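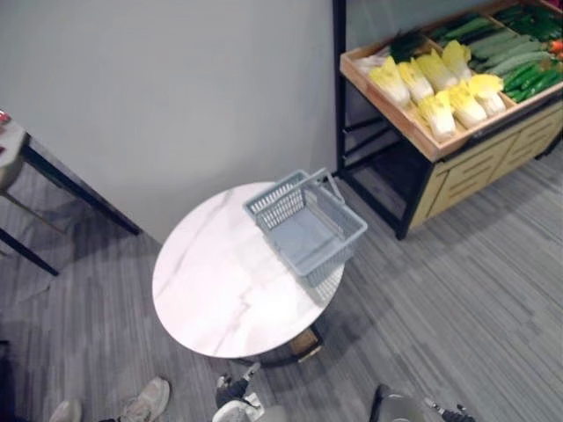 *A shopping basket on a marble-patterned table.*

Good news for anyone who missed it at the festivals — Mösli is finally getting a proper run, and I'm stupidly excited. It's the hand-drawn one from Elfriede Wieser about a mountain village where the echoes have stopped answering, and a goatherd called Nedia who sets off to find where they went. I caught it in December with a cold and a bag of licorice and came out humming.

It runs 81 minutes, so you can take little kids without bribing them (much). Meinrad Hollenstein voices the grumpy ferryman, and he's a riot, especially in the bit where he argues with his own reflection. There's also Jomo, a marmot who doesn't talk, thank goodness, but does steal every hat he meets. My nephew has asked for one. A marmot, I mean, although he'd probably take the hat.

The songs are by brothers Alois and Benedikt Stöckli, and two of them are real earworms. I could've done without the dream sequence in the middle, which goes on for almost six minutes and looks like it wandered in from another movie. But the colours! Wieser paints snow in pinks and greens and somehow it still looks freezing.

Bridholm, the distributor, is putting out both the subtitled version and an English dub, with Emil Rüegg directing the new voices. I've only heard the original so I can't vouch for the dub. Go for the subtitles if your crew can read that fast, and try for the biggest screen you can find. Matinees start at 2 p.m.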